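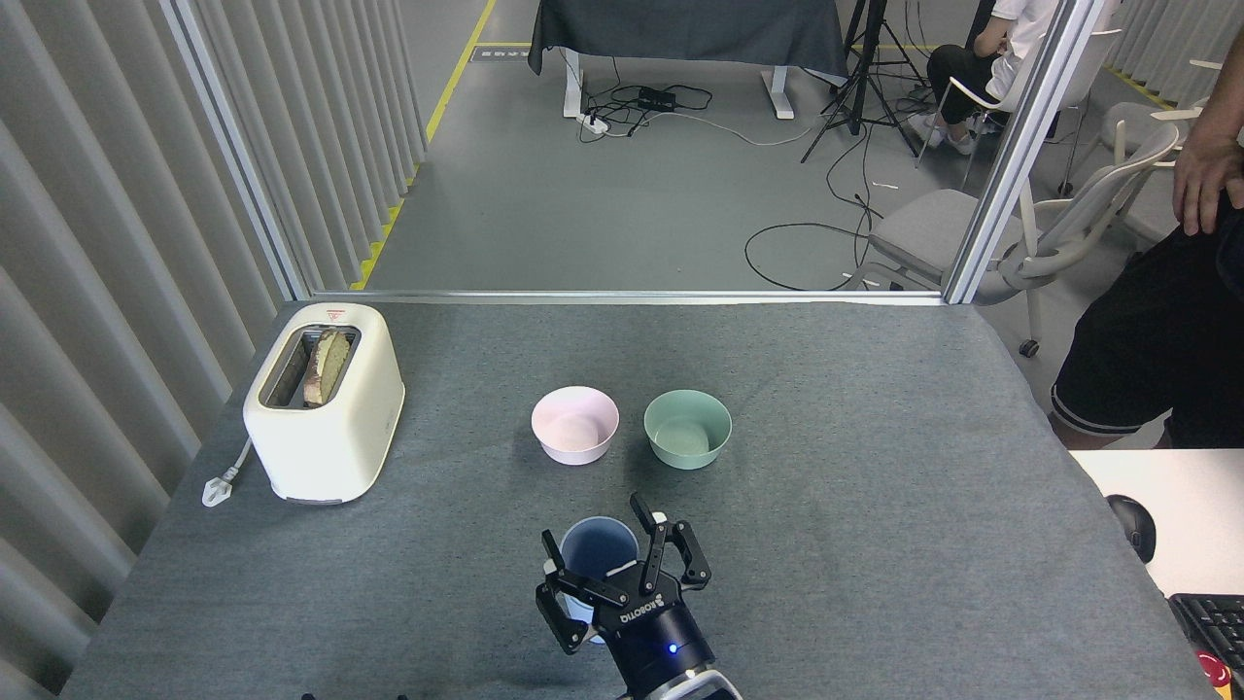 Learning to eat breakfast

When I moved to Grultescombe, I did not eat in the morning. In my family we drank sweet tea at 6 and the first real food came at noon. My neighbour Tamara found this very strange. She told me I would never survive a winter here like that.

So in August I began, with 2 slices of toast and some butter. The first week I had to force myself. Now I wake up hungry, even on my free days, and I am a little angry if the bread is finished.

My mother laughs at me on the phone. She asks what flavour there is in dry bread. I tell her about the plum jam from Kaijage, the small shop near the bus stop, but she is not convinced.

Next month she comes to visit for 16 days. I already bought the tea. Tamara wants to teach her porridge, and I will stay out of it.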